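About Runico

Runico packs, stores and returns small tool kits and reference books for training rooms and repair classes.
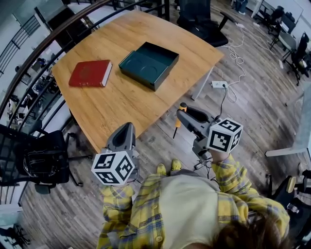 Darmawan Wuisan wrote to us that a screwdriver always goes back in the box it came out of, and that any system allowing otherwise will lose screwdrivers. We agree with the first half. The second half depends on how the box is labeled, and most of our work is concerned with that.

What we do

A Runico kit consists of an open box, one or more hand tools, and a printed book or manual. Kits are issued to a room, used at a table, put back together at the same table, and returned to the shelf or to us. We supply the kits, write the packing order for each one, and check them on return. We also supply kits without a book where the client has its own printed material.

We currently maintain 431 kits under 11 packing orders. A packing order states what goes in the box, in what sequence, which way each item faces, and what stays outside the box until the end. It is printed on a single sheet. If a packing order does not fit on one sheet at a readable type size, we split the kit in two.

How we work

All packing orders are written at a table by the person who will sign them. Drafts written from a parts list alone have been rejected since our second year of operation. A parts list does not show that a handle is too thick to lie beside another handle, or that a long shaft has to go in at an angle and then be lowered.

The standard sequence is as follows.

Clear the table of everything that is not in the kit.
Place the box with its open side up, within reach of either hand.
Place the book to one side of the box, closed.
Set out the tools in the order of the packing sheet.
Load the longest tool first, handle end leading unless the sheet says otherwise.
Load the remaining tools.
Check the contents against the sheet and initial it.
Stack the book with the box for return.

Books are never packed under tools. A hardcover will carry the weight, but the edges of the pages will not take repeated contact with a metal shaft. Softcover manuals are kept in a sleeve and follow the same rule.

Boxes

We use two box series. The Nornis series is rectangular and open-topped and is used for kits that are repacked daily. The Uder series has a hinged lid and is used for kits that travel. Lids slow down repacking and are left off wherever the kit stays in one building.

Dark boxes are preferred for tools with bright handles. An item left in the bottom of the box can then be found at a glance. For black or gray tools we issue a light box on request. Box color has no other meaning in our system, and clients who want to code by room or by class should use the label.

Labels are placed on the short side and repeated on the base. The rated load is 600 grams for Nornis boxes. Uder boxes are rated by kit and the figure is given on the packing sheet.

Tables and rooms

Clients often ask what furniture is needed. Any stable table with a flat top is suitable. A curved front edge is acceptable provided the box is set back from it. Chairs should be moved away or pushed in before packing starts, and power strips and coiled cables should be kept clear of the place where the packer stands. We recommend packing on foot. Seated packers tend to load the near side of the box and leave the far side half empty.

A room setup check is included with the first delivery. It takes 45 minutes and covers table height, shelf position, lighting, and the walking route between the two.

Returns and missing items

Returned kits are opened, emptied, checked and repacked. We do not accept a kit as complete on the basis of its weight. Missing tools are replaced with the same type and handle color where stock allows. If the handle color changes, the packing sheet is reissued and the old one is withdrawn.

The most common missing item is the screwdriver. It is usually recovered from a desk in the same room.

People

Nazma Wijesinghe is responsible for packing orders and signs every sheet before issue. Requests for a change to a sheet should be sent to her with the kit number and a short statement of the problem. Changes are tested at the table with the full kit before they are approved.

Our workroom and store are in the Wasilewska building, ground floor, rear entrance. Kits can be dropped off at the counter during opening hours. The store closes in January for the yearly stock check, and returns received in that period are processed in order of arrival once it reopens.

Page last revised December 13, 2025.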